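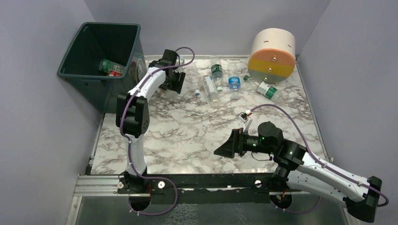
Bottle-clearing task, two-arm cell: one bottle in the bin, six on the table.

Scoring partial progress in Findora

A pass/fail score hides most of what a policy learns on a long task. Findora scores each bottle separately.

1. Collect 80 demonstrations. Vary bottle pose and leave the bin in place.
2. Train the policy, then run 10 rollouts per checkpoint.
3. After each rollout, divide the bottles in the bin by the bottles at the start. Multiply by 100.
4. Log drops as a separate field — do not subtract them from the score.

A bottle counts as binned only when it is fully inside the rim and the gripper has let go. Bottles lying down and bottles standing up go in separate columns. On the Clandgate split, the two columns differed by 14 points at the same checkpoint, a gap the pass/fail score did not show.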